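Kaneo, mano de cinco dedos para brazos industriales

Sturkari suministra la mano Kaneo suelta o montada en una célula de dos brazos, con una pinza de dos dedos en el segundo. La carcasa del antebrazo se fija a la brida de la muñeca.

El pedido incluye mano, cableado y 2 juegos de yemas de repuesto. Garantía de 13 meses.
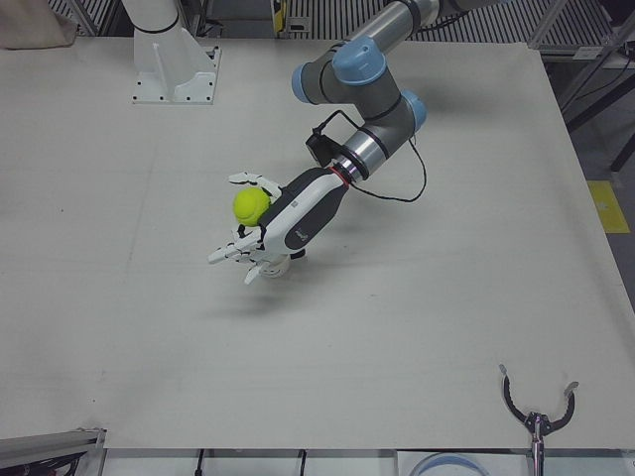 El montaje en las instalaciones del cliente lleva unas 6 horas. La formación se imparte en Celville para grupos de hasta 4 personas, con ejercicios de agarre de objetos redondos y blandos. El brazo y la mesa se presupuestan aparte.

Plazo de entrega: los pedidos nuevos salen a partir de abril.

Consultas técnicas: Igor Kubíček
Presupuestos: Leandro Figueroa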